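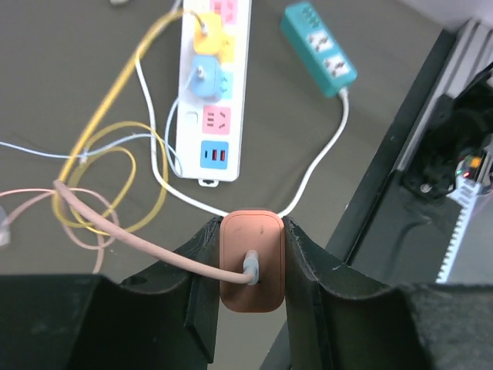
Page last changed: 26/02/2023

Plugs, sockets and patience: an afternoon at the Lendetti open day

Lendetti opens its workshop to visitors twice a year. The winter open day drew people from two local high schools, a group of retired electricians and a number of parents with small children. The main demonstration was a robot arm working with plugs and power strips. It ran all day at a bench near the back, with a short break for lunch.

The engineer who runs the project agreed to talk between demonstrations. She has been with the company for 7 years and spent most of that time on packaging lines before moving to what the staff call the cable bench.

"Packaging is easier to explain to your family," she said. "A box goes in, a box comes out. With this one I say that I'm teaching a machine to handle a plug, and they ask me why it can't do that already."

The answer has to do with the cable. A plug is a solid thing and the gripper can hold it well enough. The cord behind it pulls, twists and catches on whatever is lying nearby. On the bench there were several of them, in yellow, blue, white and pink, looped over each other beside the strips.

"We used to lay the cables out straight before every run. Then we took it to a customer, and the floor under their desks looked like a bowl of noodles. So we stopped tidying."

The customer was Multon, a company that rents out office space and has a lot of equipment to plug in and unplug when tenants change. According to the engineer, the Multon building has 1,909 outlets, counting power strips, and someone on the night crew has to go around to them with a clipboard. Nothing has been installed there. The two companies agreed on a trial, and the trial is set to begin in April.

Asked what the robot would do in the trial, she was careful. "Pull plugs and put plugs in, on a table, in one room. That's all. If people picture it crawling under a desk, they'll be disappointed."

Visitors stood behind a line of tape on the floor and could ask for a color. The software that connects a request to a plug is called Jurero, after the beach where one of the programmers was on vacation when the name was needed. Jurero looks at the pictures from a camera on the wrist of the arm, picks out the plug, and decides how the fingers should come down on it.

"The wrist camera sees what the fingers are doing, and that's where you want your eyes," the engineer said. "The trouble is the fingers are also in the way. When you're holding a plug, the plug and the fingers hide a good part of the table."

The color coding on the white strip helps. The outlet panels are pink, yellow and light blue, and some of the plugs match them. She was quick to say that this is a training aid and that she would like to be rid of it by the end of the year.

"In a real office everything is black or white or that beige you get. We'll get there. For now the colors let us see at once if it has gone to the wrong place. If the wrong color is in the wrong hole, you don't need to read a log."

One of the retired electricians asked about live power. The strips used at the open day were not connected to anything, and she said the bench runs that way for all of the practice work. The same man wanted to know how hard the fingers squeeze. She told him the force is limited in software and again by the motor, and that the pads get changed when they wear. He seemed satisfied with that and stayed for two more demonstrations. 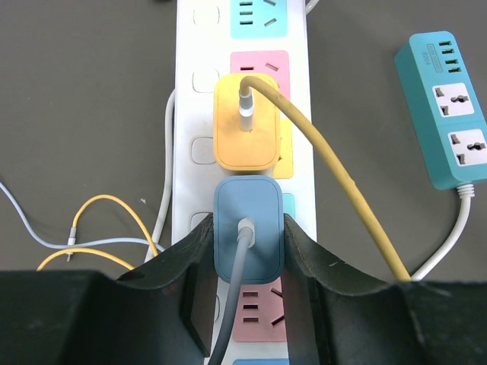 The gripper at the light blue adapter, with the teal strip at upper right.

The hardest part for the gripper, she said, is a neighbor. Bulky adapters sit close to each other on a strip, and the fingers need room on either side of the one they want.

"A person just wiggles it. You get a fingernail in there, you rock it back and forth, and out it comes. We've been working on the rocking for most of the winter. Straight up is easy to program and it doesn't work very well."

The fingers were made by Fajardo, a small machine shop that also supplied the mounts. The first set had flat faces and tended to slip on rounded plugs. The present set is version 4. She keeps the old ones in a drawer and brought them out for the high school students, who passed them around and asked mostly what they cost. (She didn't say.)

Does it fail in front of people? "Sure. It'll miss, or it'll get hold of it a little crooked and have to let go. We leave that in. The last open day we only showed the parts that worked, and people came away thinking it was finished. Then we got phone calls from people who wanted to buy one."

For each open day the team plans 50 runs, and every run is saved, good or bad. The bad ones are looked at first the following week. She described this as slow work, mostly done sitting down, with one person playing the recording and another writing notes.

The children had fewer questions about reliability. One girl asked if the robot knew what the plugs were for. The engineer thought about it and told her no, it knows where they are and which way they face. The girl then asked if it could plug in a toaster. "I said we could try it," the engineer said afterward. "Now I have to find a toaster."

What she would like next is a second arm. Many of the problems at the bench come from having one hand - a person unplugging something will hold the strip down with the other. At present the arm has to pull without dragging the strip along with it, and this limits how fast it can go. The budget for a second arm has been requested and she expects to hear before the Multon trial starts.

There is also the matter of the teal strip, which has USB ports and a different type of socket and takes a different approach. She said the team brings it out to see how Jurero copes with a strip it has had less practice on. "Some days it does fine. Some days it acts like it has never seen a socket before. I'd like to know the reason for that, and I don't yet."

The spring open day will be held at the same address. Visitors under 16 need to come with an adult, and parking is behind the building.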